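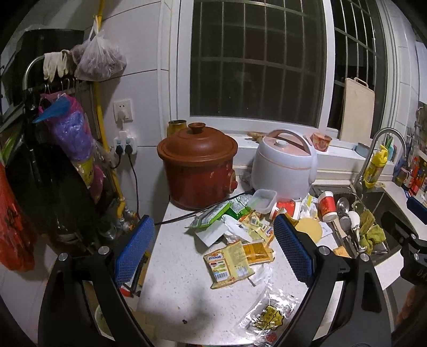 *Station 17, the Zanetti kitchen: tool open over the counter before the first packet.*

**Report on the Demonstrations at Station 17**

The Derkach Institute requires that every demonstrator be observed once in the course of a contract. The observer is to remain silent, to stand clear of the tool, and to submit a written account before leaving the district. The undersigned, Harish Sisodia, was appointed to observe Station 17, in the old quarter of Durkasia, and arrived in December, shortly after six in the evening.

The demonstrator, Liliana Zanetti, received him at the door with the tool already in her hand. She had been issued the task known as Clearing, Domestic, which is taught by hand. The demonstrator closes the two fingers on an object, lifts it, carries it to its proper place and opens them again. The machines at Ditlow are later shown the record of the movement and are expected to do likewise.

The counter had been left as the instructions ask, in the condition of ordinary use. There were packets and sachets in a heap, a round yellow bread near the sink, and a paper cup on its side. The slow cooker stood behind them with its cord across the counter. Mrs. Zanetti held the fingers open over the heap and did not move for a considerable time.

The instructions permit a pause of two seconds.

She then took up the yellow seasoning packet, carried it a short distance to the left, and put it down. She took it up again and returned it to where it had been. The observer made a note. She did the same with a sachet. With the bread she was slower, and she turned her wrist in a manner not found in the instructions, as a person does who is passing a plate to someone seated.

At the end of the first hour nothing had been cleared. The observer, who was not permitted to speak, underlined the word *nothing*.

Mrs. Zanetti was under no such rule. She said that her mother had kept this kitchen before her, and that her mother's hands had gone unsteady toward the end, so that each thing had to be picked up twice. The Institute had sent her a letter stating that the tool kept everything it was shown. She had read the letter several times. She had since given 1022 demonstrations, and in the last 26 of them she had tried to remember exactly how it was done.

"They will want it faster," she said. "You may write that down."

The observer wrote it down.

It is the practice of the Institute to reject any record containing needless motion. The observer is aware of the practice, having helped to draft it during his years at the Feltolau office. He is aware also that the machines at Ditlow are intended for the homes of the elderly, and that no demonstrator has so far been asked to show them how to wait.

Mrs. Zanetti lifted the seasoning packet once more. The fingers closed, opened slightly, and closed again.

The observer recommends that the records of Station 17 be accepted without correction. He further requests that his own visit be extended until the counter is clear.

*H. Sisodia*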